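Learning to darn, one sock at a time

I finished my first proper darn on Tuesday night and I am far too pleased with it!

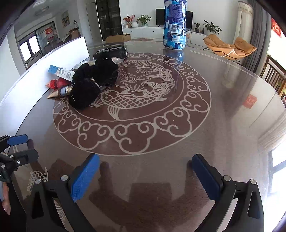
It all started with a green jumper I bought in Fonbridge years ago. The left elbow had gone, then the right, and I kept shoving it back in the drawer because I couldn't face binning it. My friend Berenice Sandoval mends everything (she once rescued a tea towel) and she told me to practise on socks first. So I did. Sixteen of them, if you count the two I sewed shut.

What I love is the weaving part. You lay all your threads one way, close together, then go over and under across them, and suddenly there's cloth where there was a hole. Real cloth! I use a plain wool a shade darker than the jumper, partly because I couldn't match it and partly because I like seeing where I've been.

A few things I've picked up: start well outside the hole, where the knitting is still strong. Don't pull tight. Leave tiny loops at the ends of each row, as wool shrinks a bit in the wash. And do it in daylight, especially with navy.

The second elbow is next, and then Berenice wants to show me Swiss darning, which follows the stitches themselves. I've already bought the needles.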